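Small Parts and the Black Cloth

Filed under: Workshop, Bench, Things You Will Otherwise Find with Your Bare Foot

I have spent a fair share of my adult life on my knees with a flashlight. The bench in my garage was built by the previous owner out of whatever he had, and its top is the color of everything I have ever dropped on it. Springs vanish into it. Brass screws blend in. Pale rubber bits ought to show up, but they bounce, and by the time you look for them they have moved in with the dust under the freezer.

So this month's page is on small parts: how to lay them out, how to keep them from rolling, and what to do once they have rolled anyway. Readers of last August's page on drawer slides will recognize some of the complaints.

Put down a cloth before you open anything

A dark cloth, pulled flat over a board, is the cheapest improvement I have made to any bench. It should be plain. Patterns are the enemy, and so is your old beach towel, whose loops will grab a hook-shaped spring and refuse to give it back. Look for a tight, flat weave with no fuzz. Canvas is good. The leftover end of a blackout curtain is very good, and you probably have one, because the curtains never come in the length of the window.

Cut the cloth a hand's width bigger than the board on every side, fold it under, and staple it on the back. Start in the middle of each side and work out to the corners. If you start at a corner you will end up with a pucker at the opposite one, and every round object you own will find that pucker and go to sleep in it.

Glue is a bad idea. I used spray glue on my first one and it soaked through in patches, so for a year I had a board that held on to washers in three places and let them go everywhere else.

Dark parts on a dark cloth are as hopeless as you would expect. I keep the other side of my board covered in an old white pillowcase for those. Yes, that means staples in the edge instead of the back if you want both sides. I did it in the wrong order and had to pull them all out with a butter knife.

Light from the side

Overhead light flattens everything. Set a lamp low at one end of the bench and each little part throws a shadow longer than itself, which your eye picks up much faster than it picks up the part. I have a gooseneck from Grendier that cost me 20 dollars and leans like a tired heron. It works fine as long as I don't bump the bench.

The same trick works on the floor. Turn off the room light, lay the flashlight down on its side, and roll it slowly. You will find the part. You will also find what the floor looks like, and you may need a moment.

Tapered things roll in circles

Anything wider at one end than the other, such as a stopper, a plug, or the foot off a kitchen stool, will not roll straight when you let go of it on its side. It swings around its narrow end. This is good news if it is in the middle of the board and bad news if it is near the edge with the wide end out.

Stand them up if they will stand. If the bottom is too rounded for that, lay them down with the narrow end pointing toward you and keep them well in from the edge. 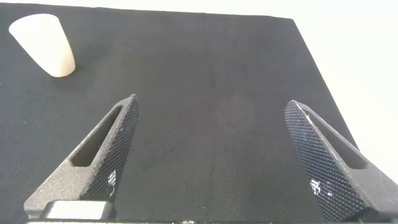 Pale rubber and plastic also pick up grime from your fingers, so wipe your hands before you handle a clean one. I say this as someone who once put a thumbprint on a brand-new sink stopper that outlived the sink.

One kind of part at a time

Resist the urge to dump the whole jar. I know the jar. Mine says 597 on the lid in my own handwriting, and I have no memory of whether that was a part number, a price in cents, or a boast. Pour out a little, sort it, put it away, pour again. It feels slower. The alternative is 15 minutes of good intentions followed by sweeping the whole mess back into the jar with the side of your arm, and the jar gets no better for the outing.

For storage I have been through the usual stages: baby food jars, egg cartons, a Strachan cabinet with tiny drawers that came all the way out when you looked at them. I now use flat boxes with snap lids and a strip of masking tape on the end, written in pencil. Pencil, so that you can change your mind about what a grommet is.

Stoppers and plugs get a box to themselves. Sort them by the narrow end, since that is the part that has to go in the hole. A wide end that looks right tells you very little, and I have three from the hardware store in Trorkham to prove it. Dust the older ones with a little cornstarch if they have started sticking to each other. If they have gone hard or shiny or have cracks you can catch with a fingernail, throw them out. You won't, but I have said it.

Cleaning the cloth

A dark cloth shows every crumb, which is why we like it and also why it looks filthy by lunch. Wrap some tape around your hand, sticky side out, and pat it over. For metal filings, put a magnet in a sandwich bag, drag it across, then turn the bag inside out over the trash so that the filings stay in the bag and off the magnet. Do the metal first, or the tape will be full of it and will scratch whatever you pat next.

Sawdust wants a stiff brush, all in one direction. If there is glue on it, pick at it for a while, give up, and put the cloth on the list for replacement.

If you need to flatten a board that has warped, put it cloth side down on clean cardboard with a paint can at each corner. Mine took most of a month under four cans of Hutilora porch gray, and I have finally found a use for that color.

Next month: sandpaper, and why the sheet marked 800 is always the one I grab for stripping a door.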